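Koval > About us > The play table

We use cookies to remember your language and region. Accept all | Settings

About Taltix

Taltix sells and lends play food, table settings and small kitchen sets to preschools, daycares, libraries and family centers. The business started in January with one shelf of stock in a back room on Koval Street, and it still works out of the same building. Today the catalog has 332 pieces in it, counting every egg, bowl and bottle as its own item.

Most customers find us when they are setting up a pretend kitchen and don't want to buy everything at once. They borrow a set, see what the children use, and then keep it or send it back for another. A loan runs for 10 weeks. Sets can be renewed by email if no one else is waiting for them.

What is on the table

Before a set goes into the catalog we lay it out on a round table with a checked cloth. A cloth that reaches the floor makes an ordinary table look like a place to eat, and the big squares give children somewhere to line things up. The one we use now is red and black. It has been washed more times than we can say and the color has held. 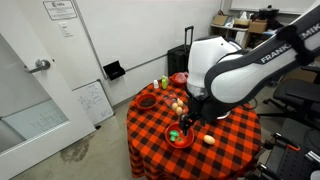 Toy eggs, a tomato and red bowls on the round table.

Eggs are the most requested item we carry. They can be mixed, served, sorted, sold in a pretend store or put back in their tray at the end of the morning, and a four-year-old will do all of that in one sitting. We lend them with a clear container, and we suggest leaving one or two out where children can reach them. Vegetables go out loose. We used to bag them by color, but they came back mixed every time, so we stopped.

Bowls are a separate list. Plastic ones are light and come in bright colors, and they are what most rooms want for children under three. For older groups we also lend real kitchenware.
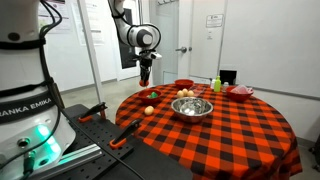

A steel mixing bowl costs more to ship and makes more noise on a bare floor, but it doesn't crack and it goes through any dishwasher. Teachers who borrow one usually ask for a second. We keep the larger sizes for the Flulen set, our biggest, and the smaller ones can be added to any order.

Cleaning and returns

Everything that comes back is washed, dried and checked by hand before it is lent again. Scratched pieces go in the discount bin - cracked ones are taken out for good. If something is missing from a return, tell us which piece. There is no charge for the first 2 missing items in a set.

Where to find us

Our showroom is in the Rindumano building, on the ground floor, next to the loading entrance. Visitors are welcome on weekday afternoons, and children can try anything that is out on the low shelves. We have sent out roughly 2,000 sets so far, most of them by mail. Pickup is free and can be arranged when you order - please bring a box.

Search products Enter keyword Go

Page last updated 12 April 2018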